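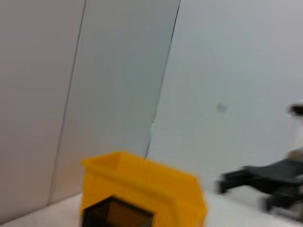 How to Test Whether a Robot Arm Can Do a Chore (Start With Bins)

Every time I mention I play with robot arms, I get the same question: so when is it going to do my laundry? My usual answer is a long "well..." and then I change the subject. But there is a decent way to find out what an arm can and can't do around the house or the shop, and you can run it on a table in a day. Let me take you through how I do it.

Step 1: Pick one boring chore

Not "clean the kitchen." That's four hundred chores in a trench coat! Pick something like "put this thing in that bin." I love bins for this. A bin is a big target, it's open on top, and a miss is really obvious. I go for a bright color against a pale table, and yellow is my favorite (the software I use, Fodik, finds it a lot faster than the gray bin I started with).

Step 2: Write down what "done" means

Do this before you turn anything on. Mine says: the item is inside the bin, the bin is still standing, and I didn't touch anything. If you skip this step you will start giving the robot partial credit, I promise. I once counted a sock that was hanging over the rim by its toe. That sock was not in the bin.

Step 3: Choose items that get harder

Start with a wooden block. Then a plastic cup, then something floppy like a dishcloth, then something with holes in it. Mesh is sneaky. A fingertip can snag in it, and when the gripper opens the thing just rides along back up into the air. Run the block until you're bored, and only then move on.

Step 4: Slow it way down

The arm's default speed is for showing off. I set mine to 31 percent for the first runs and creep up from there. If your camera rides on the wrist like mine does, speed costs you twice, with the swing of the arm and then with the blur. A yellow bin in a blurry picture is still a yellow smear you can steer toward, but good luck finding the exact edge of the rim. Have the arm pause for a beat before it reaches, then take the picture you're going to trust.

Step 5: Run it 200 times

Yes, really. Ten good runs in a row mean very little, and I've had ten good runs followed by an afternoon of flinging cups. Put on a podcast. Move the bin a hand's width every so often, turn it a bit, and close the blinds halfway through. My last round with the dishcloth came out at 147 good drops out of 200, and most of the misses came after I moved the bin close to the wall.

Step 6: Sort your misses

I use three piles: didn't see it, didn't grab it, didn't let go. The third pile surprised me the most. Softer finger pads helped with the grabbing and made the letting go worse, so now I open the fingers wide and give the wrist a tiny shake.

So, can it do chores yet?

One chore, on one table, with me sitting right there? Pretty much, yes. A whole basket of laundry, no way. I could clear that table by hand in nearly no time, and the arm needs most of a podcast episode. For a shop with the same part and the same bin all day, I'd be a lot more hopeful.

Next time I'm trying two bins and making it choose.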